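To: Prolley collection list
Subject: Re: Household cloth episodes, July quota

The Drindier office wrote:
> Please confirm how many bedding episodes remain
> and whether patterned fabric is accepted.

Dear members,

The July set stands at 2766 accepted episodes. A further 200 are required from bedrooms, of which 80 must involve patterned cloth handled on a made bed. Sites should submit no more than 3 attempts per item before changing the fabric. Episodes with motion blur remain eligible.

Regards,
Data Office, Prolley
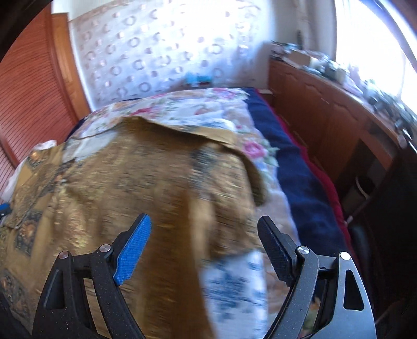

Must the bed be stripped between attempts?
Only the cloth being handled needs to be reset; the bedding under it may stay in place.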